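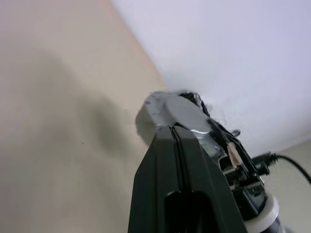
Home | Posts | Replies | Media

Balell Floor Notes
Apr 16, 2024 - posted by Pavliuk

1/ The arm has been on the packing line at Purnell since July. Last shift it did 1668 trays. We used to do those by hand.

2/ No one lost a job. Two of us moved to checking labels. My shoulder is better, but the work is duller and I sit more.

3/ Rendumex handled the install and gave us one morning of training. We learned the rest ourselves, mostly from 148 pages of manual.

4/ Pay went up 85 cents an hour for anyone who can clear a fault. Night shift still hasn't seen it - I've asked twice.

5/ Breaks are the big change. We used to stop together. Now we go one at a time.

Last updated: 6:40 pm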